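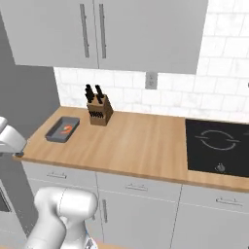
Gray cabinet doors over a white tile backsplash

Home Local Courts Guides Contact

How to get a copy of a police report after a break-in

By Zofia Sikora
31 December 2022
4 min read

Our place in Fustencombe was broken into in April, and the insurance company wanted the police report before they'd even talk to me. I had no clue how to get one! So I learned the slow way, and I'm writing it down for the next person.

First, find your case number. The officer who came out (ours was Iolo Landeg, very patient with me) should leave you a card or a slip with it. If you lost it, call the non-emergency line and give them the address and the date of the break-in. Mine turned up in the bottom of my purse after I'd already called twice.

Next, ask for the records desk – not the front desk, they'll only transfer you. Ask which form they use and whether you can email it. Our town still wanted paper, with a copy of my ID stapled to the back.

Check whether you need the short report or the full one. The short version has the date, the address and the type of crime. The full one has the officer's notes and the property list, and that was the one my insurer asked for. I paid 12 dollars for it, and it took about 20 days to arrive.

When you get it, read every line. Mine left out my bike and spelled my street wrong. To fix that, write a short letter with the case number at the top, say what's missing, and add receipts or serial numbers if you have them. They won't rewrite the original, but they can attach a supplement, and my insurer was fine with that. My neighbor Afonso Louro did the same for his stolen tools, which came to 1,402 dollars once he'd dug out all the receipts (he keeps everything in a shoebox, lucky man).

If they say no because the case is still open, ask for a letter confirming that a report was filed. Some insurers will start a claim with just that – call yours and check before you wait any longer.

Keep the original at home and send copies only.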